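Power cuts on our street - your questions

I edit the Sirko neighborhood newsletter, and since the June outages my inbox has been full of the same few questions. So I've put my answers in one place!

Why did the lights go out twice in one week?

Haltex, who run our local lines, told me a feeder cable failed near the substation. They patched it, the patch gave out (ugh), and 2836 homes went dark again.
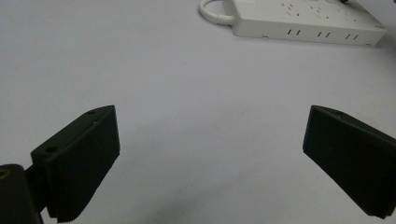
Issue 19

Is the repair finished?

Mostly. Konrad Duda from the line crew walked me along the new section and said seven poles still need fresh fittings. I'd expect a few short planned cuts while they do that - you should get a card in your mailbox first.

Can I claim for spoiled food?

Yes, if your power was off for more than 20 hours. Fill in the form on the Haltex site and keep your receipts. I sent mine in with a photo of the freezer drawer and got a reply the same week.

What should I do when the power drops?

I switch off the oven, the iron and anything else that heats up, and leave one lamp on so I know when we're back. Keep the fridge shut! 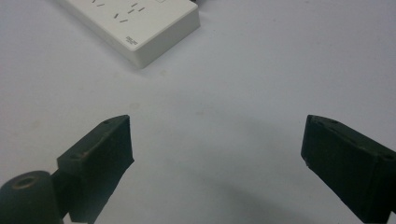

Who do I call?

Ring the Haltex fault line, day or night. If you rely on medical equipment at home, ask for the priority list - Yi-chun Liao handles those sign-ups and she's lovely on the phone.

Last updated 13/07/2023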